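Stop Choosing Grippers by Their Spec Sheets

By Florencio Miranda
6 November 2022

Most of the arguments I hear about grippers start with a number. One group wants more closing force. Another wants a wider opening. I have sat through a lot of these talks, and I think they leave out the part that matters most, and that is the last inch of the finger.

At Malla we spent the spring comparing two hand-held grippers, the Amis and the Didenko. We used them to record table tasks for training. On paper the Didenko was the better tool. It weighed 204 grams less and it opened wider. After 20 sessions I would still pick the Amis, and the reason is the pads.

Tableware is a good test because it is hard and shiny and leaves very little to hold. A bowl gives you a rim. A spoon lying flat gives you almost nothing. A square pad that looks fine on a block of foam can meet a rim at the wrong angle, and then all the closing force in the world goes into pushing the bowl sideways.
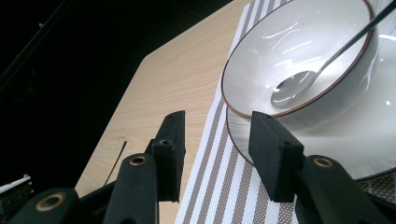 My colleague Radomir Kadrić disagrees with me on this. He says pads are cheap and can be swapped in an afternoon, so you should buy the best mechanism and fix the tips later. He has a point about cost. But in May we changed the Didenko pads twice, and each change meant checking the opening again and throwing out recordings that no longer matched. We lost 68 of them. The pads were cheap and the afternoon was not.

I would also give less weight to tests done on one object at a time. A real place setting has things lying next to each other. If you want one spoon out of a row of cutlery, the width of the finger decides whether you touch its neighbor. Two hands make it worse, as the second gripper has to stay out of the way while the first one works. The cables have to go somewhere too. We had days when a cable caused more failed attempts than the fingers did, and I have never seen that on a spec sheet. 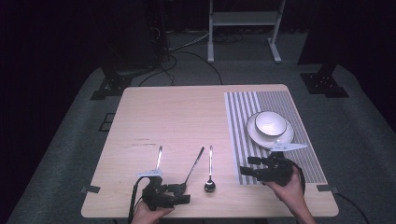

What I Would Ask For Instead

If a seller wants my attention, I would like to see 10 attempts in a row on a thin handle lying flat on wood. Leave the misses in. I would also like the drawing for the pad, with the hole spacing marked, so we can make our own without guessing.

Zutthorpe, the shop that makes our mounts, has started sending drawings with every order. It has saved us a good deal of measuring. I don't see why gripper makers can't do the same.

Radomir still prefers the Didenko, and he has asked for another round with it once the new pads are cut. I agreed, on the condition that we fix the pad shape on the first day and leave it alone until we finish.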